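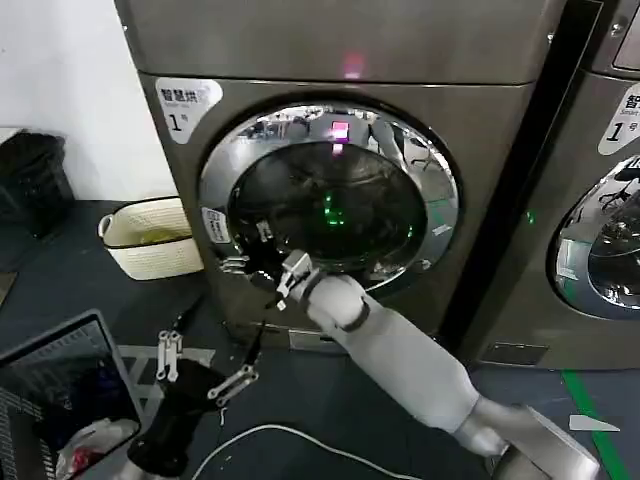 Right arm at the door of the left-hand washer, Irkbridge test bay.

Restex laundry handling project: July progress report and spending plan for the next stage

Hello Hauwa, and thanks for the extra few days. You asked for something shorter than last time and with the money nearer the top, so I've tried to do both (you know me, though).

The quick version first. We're on track with the door work, a bit behind on the emptying work, and we've spent 70 per cent of the equipment budget against a plan of 75. So we're under, which I'm pleased about, but part of that is just the Bognár invoice not having landed yet. Once it does we'll be pretty much where we said we'd be.

What we've been doing

Most of this month has gone on getting the right arm to the door and getting hold of it properly. That sounds like a small thing to spend a month on! But the door on these machines is round with a polished chrome ring, and the ring reflects everything in the bay, ceiling lights included. The software kept seeing edges that weren't there. We tried matt tape on the ring, which worked a treat, but no customer of Restex is going to put tape on their machines, so it came off again. Bianka then spent the best part of a fortnight on the approach path, and the arm now comes in low and from the side, so it finds the rim by touch when the picture lets it down.

We ran 60 door approaches in the last round. I'm not going to quote you a success rate yet, as we changed the finger pads partway through and I don't want a number floating about that we'd have to take back. You'll get a proper one in the next report.

The left side has the multi-fingered hand on it and the right has the simple gripper. We argued about that at the start, and I was in the "two of the same, please" camp, mainly for the sake of spares. I've come round. The gripper suits the door and the hand ought to suit soft stuff like towels. It does mean two sets of spares to hold, and I've put that in the plan further down.

Emptying is where we're behind. We had hoped to be lifting damp towels into a basket by now and we're still practising with dry ones. Part of the hold-up was me, because I ordered the wrong length of cable for the hand and we lost a week to it. Sorry about that one.

The view from the wrist

This bit matters for the budget, so bear with me. The wrist camera is what the arm relies on for the last stretch, once it's too close for the head camera to be much help. With a glossy dark machine in front of it, it gets bright spots off the top panel and a whole scatter of ceiling lights across the door. A person just ignores all that. Our software doesn't, or at least not reliably.

There are two ways to go. One is a better camera, with a polarising filter and a wider range between dark and bright. The other is to keep the camera and hang diffusers under the lights in the bay. Diffusers are cheap, but they only fix our room, and the laundry at Porstead has lighting every bit as harsh as ours. I'd much sooner spend on the camera and know that it travels.

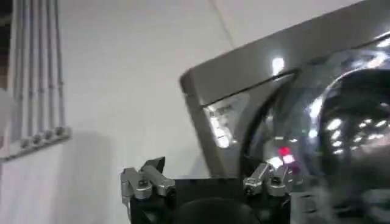
What we'd like to buy next

In order of how badly we need it:

Wrist camera upgrade, both arms. Bianka has a quote for £2000 for the pair, filters and mounts included. This is the one I'd fight for.

Spare gripper fingers. We have no spare set at all for the right side. If a link gets bent on a door rim we stop work until a new one turns up, and Bognár's delivery times have been creeping up. One full set would let me sleep.

Spare finger segments for the hand. Less urgent, as we can carry on with door work if it's out of action. I'd be happy to leave this until the autumn.

Cable tidying. We've got a white power cable looping across the floor, and the arms have their own cabling on top of that. I'd like floor covers and a couple of proper brackets before visitors come round. Small money, and it could come out of consumables if you're happy with that.

What I'm not asking for is a third washing machine. It was in the original plan, but two matching ones side by side are giving us plenty to do, and I'd like to hold that money back for moving the kit to Porstead.

What I need from you

A yes or no on the cameras, please, and if you can manage it before the end of the month we'll keep the quoted price. I'd also like your view on whether the third machine money can be moved across, or whether that has to go through Restex as a formal change. Bianka Borbély can send you the full quote and the spending sheet, and she's in the bay most mornings if you'd rather ring.

Come and see it, too! Any time after 10 is good, when the arms are up and running.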